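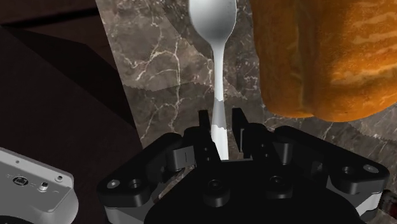
Would a beginner know what to budget for? A parent at our Clillell open evening wanted to know, and we liked the question so much that it now shapes the first term of every course.

Flitley is a small school for people planning to buy their first robot. We opened in one room in Clillell and now have 3 teaching kitchens, plus a simulated one where learners can try a gripper on a spoon before they spend a penny on hardware. It's brilliant fun, and it shows up gaps in a shopping list very quickly!

Each course takes 16 learners. You'll draw up a full equipment plan — arm, gripper, mounts, spares, servicing, and the training hours everyone forgets — and then defend it in front of the group. Our Han workbook has the costing sheets, and the Flelel library holds 400 past plans, including some that went well over budget (their authors kindly let us keep the notes).

We don't sell equipment or take commission. Visitors are welcome on Sunday afternoons, and the kettle is usually on.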